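4.2 Where the laundry waits

Before turning to the folding itself, it seems worth spending a little time on the places where clean clothes sit in the meantime, because our households had a great deal to say about them and we had, I confess, planned only a single question on the subject. We asked people to keep a laundry diary through July, and of the 504 entries that came back, the ones we enjoyed most were often the ones that wandered off from folding altogether and told us about chairs, beds, banisters and the arm of the couch.

The couch deserves its own paragraph. Folding guides generally imagine a table, hard and level and clear of everything else, and a good many of our participants owned such a table and did not use it. They folded where they could sit down, or where they could talk to someone, or simply where the pile had been dropped. One participant in the Grondbridge group wrote that she had "a perfectly good counter and a perfectly good ironing board" and had folded every shirt that month on the seat next to her. A padded seat gives a little under the hand, and its weave can hold on to a light fabric, so the smoothing stroke that people learn on a table comes out shorter and softer here (Ng makes a similar observation about bedspreads, and we are glad to follow that lead). 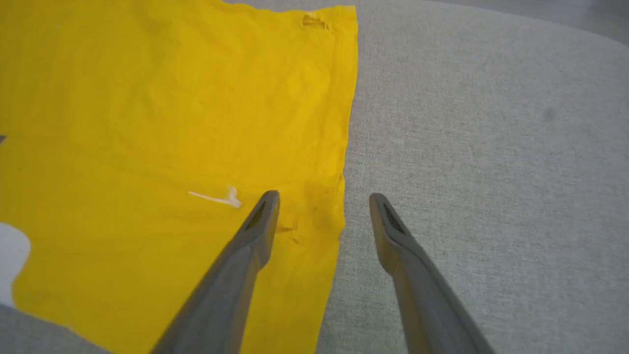 Figure 6. Yellow fabric spread over light grey upholstery, with shallow creases and a small pale mark in its lower half.

Spreading a piece out flat before folding it was, for many of our diarists, also the moment of looking it over. This is easy to miss if one thinks of folding only as a way of making things smaller. A small pale streak like the one in Figure 6 is hard to notice in a bundle and fairly easy to notice on an opened-out cloth, particularly a strongly colored one, and the diaries are full of little decisions made at just this point: back to the wash, into the drawer anyway, keep it for painting in. We came to call this the "second look," a phrase we owe to Oddur Grímsdóttir, who read the early diaries with great patience and saw the pattern well before the rest of us did.

Creases were treated much more kindly than marks. Shallow wrinkles were usually smoothed once with the flat of the hand and then forgiven, and 40 entries mention leaving them alone on purpose. Several people told us that an old fold line was a help to them, as it showed where the next fold ought to go. We return to this in Section 5, where the Clullar households, who folded almost everything in thirds, make an interesting comparison.

Share this section | 610 shares | 3 comments

Brillason: I read this with a basket beside me and did the second look on everything in it. Two shirts went back. Thank you, I think?

M. in Grondbridge: Would love to know if people with leather couches smooth differently. Mine lets everything slide onto the floor.

tollhouse: Is the diary template available anywhere? I'd like to use it with my students.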